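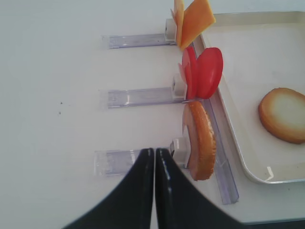
September 28, 2018

3 min read

Long day on the sandwich cell. I wanted to settle the finger question before Orhun goes back to Holley, and we got most of the way there.

Started a bit after eight. Senad had already put the arm through its homing and left me a note saying the wrist camera was dropping pictures again. It was the connector, same as last time. I pushed it back in and taped the cable down to the forearm with more slack at the elbow. It held for the rest of the day. I should order the locking version.

The plan was to run the narrow black fingers against the wide padded pair from Vlachou, same arm, same speeds, same food. We load cheese, tomato and toast into the three clear dispensers and the arm moves slices to the tray. 200 picks per pair of fingers, with a stop to refill when a holder runs low. Špela kept the sheet and I did the refilling, so neither of us had to switch jobs in the middle.

Narrow fingers first. Toast is easy for them. They close on the crust, lift, and the slice comes out upright. I turned the force down twice and they still held. At the lowest setting there were fewer crumbs on the table and no drops that I saw, so I am leaving it there.

Cheese is where I lose time. The square slices lean and fan out at the cap, and the front one is hardly ever at the angle the program expects. When the fingers come in straight they sometimes take two slices. Špela suggested coming in a little from the side and closing slower over the last part of the stroke. That helped with the doubles. It made each pick longer, which Eduardo will not like, but he can argue about it when he has watched it.

Tomato went the way I thought it would. The narrow tips are stiff and the slice is soft. If the force is high enough to hold, it leaves a dent, and if it is low enough not to dent, the slice slides down between the fingers on the way over. I tried a dry cloth on the tips between picks and it made a difference for maybe five picks at a time. I don't want a program that depends on somebody with a cloth.

Lunch at the desk. Read the mail from Plerwood about the new controller. They are now saying October for delivery and they want us to send them our cable lengths again. I sent them in August. Sent them again.

Changed over to the padded pair after lunch. The swap itself took two screws and a new tool offset, and then an hour because I typed the offset in with the wrong sign and could not see why the arm was pushing past the slices. Senad found it by looking at the number over my shoulder. I had been looking at the camera calibration the whole time.

Padded fingers are much better on tomato. They hold it at a force that leaves no mark I could find, and the release is clean if you open them slowly. They are worse on cheese, because they are too wide to get in behind the front slice without touching the next one. On toast they are fine, but the crumbs stick to the pads and by the end of the run the pads needed washing. They came off easily enough. Dried them on the radiator.

The other thing about the wide pair is the camera. With the narrow fingers I lose part of whatever holder is closest to the hand, but I can see enough to go on. The wide ones hide a lot more and the slice finder gave up on several tries near the end of the approach. Orhun thinks we should take the picture earlier, from farther back, and then go in blind for the last stretch. I would like to tilt the camera first and see how much we get back. The bracket has room for it.

We talked about a third option while cleaning up – narrow fingers with a thin soft skin on the inside faces only. Vasilis has a sheet of silicone left over from the Fudik job and says he can cut a few pieces and glue them on. If it works we keep the view and the reach for the cheese and get some of the grip for the tomato. It might also peel off in the first hour. He is cutting them in the morning.

Counting today, the log on the arm shows 1,112 picks since we set up the new table. I thought it was more.

Things for tomorrow:
– locking connector for the wrist camera
– glue test on an old finger before we touch the good pair
– tilt the camera bracket, redo the calibration
– ask Špela for the sheet as a file, not on paper
– more tomatoes, firmer ones, and have them cut the same day
– cheese from the fridge in smaller lots (the slices get bendy when they sit out)

Home by seven. Ate toast, which I had not planned.

3 comments

Marit
We had the same trouble with crumbs on soft pads. A smooth skin was better for us than one with a pattern. The pattern looks like it should grip more but it just fills up.

dkessler
Did you try pausing before the lift on the cheese? We wait 300 milliseconds after closing and it gives the second slice time to fall back. Doesn't always work.

Senad
The sign was wrong in the old file too. I fixed both.

Contact | Copyright 2018 | Back to top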